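Ticket 496 -- Menu page on Tromdale site loads slowly, layout jumps

Last updated: 7/13/23

Reported: menu page takes 30 seconds to load on phones. Desktop is fine. Cache cleared, no change. Swapped the Galang theme for the default one, same result.

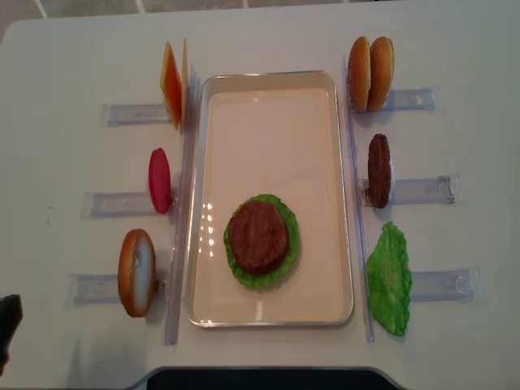

Patty and lettuce on the tray.

Turned plugins off one at a time. With the Zolberg gallery off, the page loads in five seconds. It was sending full-size files to every screen.

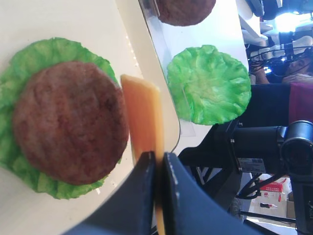
Mellutus support replied that the gallery ignores the size setting after an update, and that version 52 puts it right. Updated, then cleared the cache again.
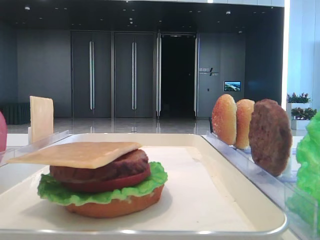 Load time on phones is still five seconds with the gallery back on. The layout jump remains -- moved to a separate ticket. Leaving this one open until the client confirms.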